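3.2 Collection of the garment demonstrations

The folding policies we set out to re-test are all trained on demonstrations, and the published accounts say little about how those were gathered. We therefore collected our own set, called Lastamance, before drawing any conclusions from other people's. It holds 2,000 episodes recorded at 2 sites, Dumow and Sevivham, with a camera at the wrist of the arm and an operator driving the gripper throughout.
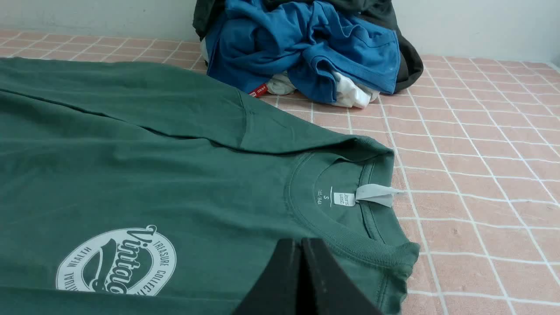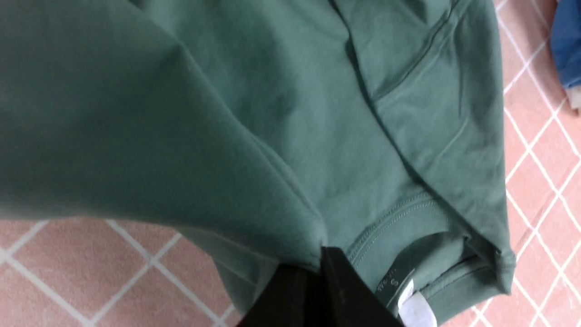
Figure 4. Wrist-camera views from the T-shirt portion of Lastamance: a green crew-neck shirt on a pink, white-lined surface with the gripper over it (first), and a green shirt held near the neckline (second).

We are less confident in this kind of data than its popularity would suggest. The wrist view is often praised for keeping the contact point in sight. In Figure 4 it does so only in part. The black gripper comes up from the bottom edge in both views and hide some of the cloth that matters most, and in the second view the shirt fills so much of the picture that even a human reader has to hunt for the sleeve. A network given that view alone is being asked to guess at the rest of the garment.

The collar is a second worry. Ribbing, stitching and the print inside the neck give it far more texture than the plain cloth beside it, and our operators went for it again and again. Whether a policy trained on such grasps has learned anything about shirts, or has only learned to chase busy texture, cannot be settled from success counts. Upadhyay, the baseline we compare against in Section 4, reports nothing else.

Two annotators went through every episode and marked the first grasp. They agreed on the grasp region in 87 percent of cases. We first took that as good news. On a second reading, most of the disagreements fell on episodes where the cloth was folded over itself – the very cases a folding system needs to get right – and the easy episodes were propping up the average.

We kept the disputed episodes and stored both labels. Dropping them would have raised every score in Table 2, and we suspect that similar pruning, left unmentioned, explains part of the gap between reported results and what we could reproduce at Sevivham. We have no direct evidence for this, and the comparison in Section 5 should be read with that in mind.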